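**Dell desktop towers, part-stripped, for parts or rebuild**
Pritchard stock page, Odotcombe counter. Updated May 2025

Sold as bare-ish cases with board, PSU and wiring left in. No drives tested, no operating system, no keyboard or mouse. Side panel is the ribbed silver sort, comes off for access.
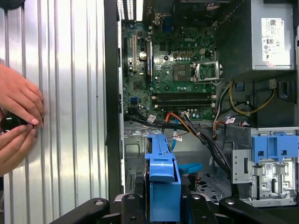
*Dell board, CPU socket open, both memory slots empty.*

Memory is not included unless your invoice says so. Check the slots before ordering sticks, we can't take opened RAM back. Coin cell on the board is whatever was in it, budget for a new one.

Cooler not supplied. Thermal paste neither. Gomholm paste is on the consumables page, 16 a tube, one does several machines.
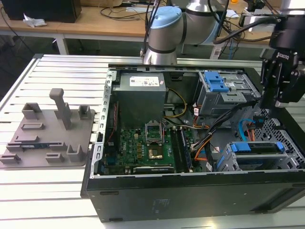
Lay the tower flat on its side to work on it, much easier on the wrists and the bracket on the socket has room to lift. Don't touch the gold side of the chip. Bent pins = no refund, sorry.

Drive bays: blue plastic fittings, no tools for most of it. Keep the blue bits, spares are getting hard to find and we ran out in Febuary.
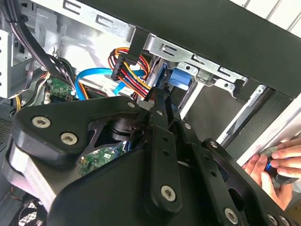

SATA leads stay with the case. Power leads too, all colours, don't cut the ties unless you realy have to as it is a pain to get everything back under the cages. White labels on the cables, leave them on please, handy if you ring us with a query.

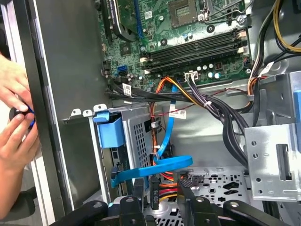
Some boards have more memory slots than others. Say which you need when ordering or you get what's on top of the pile.

Stock code 4000 for case with board, 1000 for loose cages and caddies. Collection from Odotcombe or pallet via Cekgate, no single-box post at the moment.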